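Why did the robot let go?

A robot called Pruvard once spent a whole morning dropping jumpers. It picked one up, carried it halfway and let go, 14 times in a row. The jumpers didn't mind. The people at Avton did.
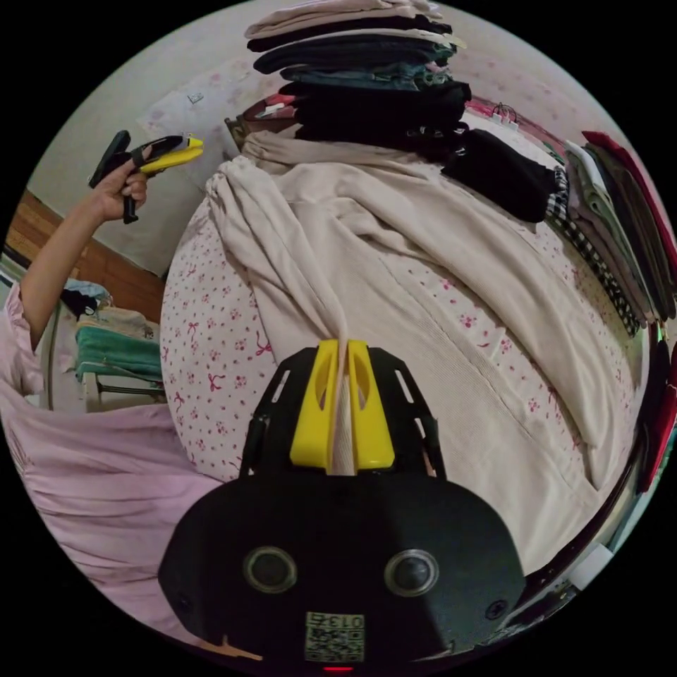
Dropping things is usually a grip fault. Squeeze too softly and the thing slides away. Squeeze too hard and you stretch it, or pinch somebody's thumb. Knitting is tricky because it squashes. Two yellow fingers may hold just a narrow strand of a beige cardigan, and the rest still has to come along. Pruvard's fingers had worn smooth, so it got new ones. It now drops socks instead.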